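Vilau's Waiting List Is Now Longer Than Its Production Run
Sep 20, 2020
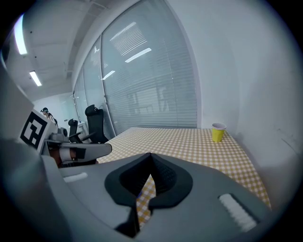
Hiyori Yoshida put her name down for the new Vilau diver in January and has been told, politely, that she is number 159 in line for a watch limited to 150 pieces. She says she was encouraged to stay on the list all the same, as "circumstances change," and that the email came with a discount code for a strap.

The watch in question is the Mondia, a steel three-hander with a matte green dial, a domed crystal and a bezel that clicks with some conviction. Vilau revived the name last winter from its own back catalog, where it had belonged to a slim dress watch that sold poorly and was never meant to go near water. The new one is good to 150 meters. The two have a logo in common, and the font on the date wheel.

Vilau says it closed reservations once the run was spoken for, then opened what it calls a secondary register, for which there is no deposit and, as far as anyone can tell, no watch. The brand has declined to say how long that register is. It did confirm that a second series is "under discussion," a phrase it also used about the rubber strap, which took two years.

Meanwhile 4 of the watches have already been consigned to Aryee, the auction house, for its fall online sale. All are described as unworn, with stickers in place, from the collections of enthusiasts. Estimates start at double retail. Bidding opens next month, and buyers' fees are extra – they always are.

Anyone still hoping for something green on the wrist before the holidays might look at the Husilel Reef, made in the next valley over, with the same movement inside and 100 meters of water resistance. It costs a good deal less. The shop had plenty when we called, and the man who picked up asked whether we wanted two.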